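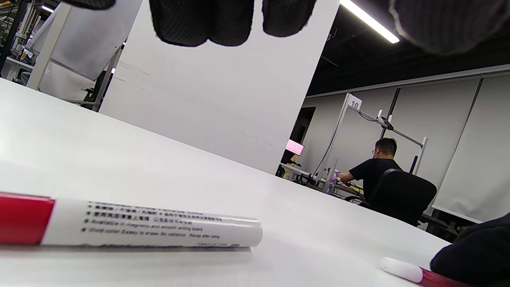
1/6 Akholm for couples: a thread! Just back from four nights in January and I can't stop talking about it.

2/6 Take the slow ferry over from Ratum. It's longer, yes, but you come in past the lighthouse with all the harbor windows lit up, and there's a bench on the top deck that fits exactly two people and one blanket.

3/6 We stayed at the Lehner, a tiny guesthouse up the hill (ask for the attic room, the one with the round window!). Breakfast goes until 11 and the rye rolls are still warm at 10. I ate an embarrassing number.

4/6 The walk to Tadavlow point is 3,057 steps from the church door by my watch. Go at 4 pm, bring a thermos, stay for the sunset. We had the whole beach to ourselves except for one very wet dog.

5/6 Dinner: Kobe Dewulf's place by the old pier. Only 6 tables, so book before you pack. Mussels, brown bread, candles stuck in bottles... we sat there for three hours and they never once hurried us.

6/6 @ everyone asking about rings: no, not us! But the couple at the next table, YES. He dropped it in the butter. She said yes anyway and the whole room clapped. Go in winter, bring real boots, and tell me if the attic room is free in March.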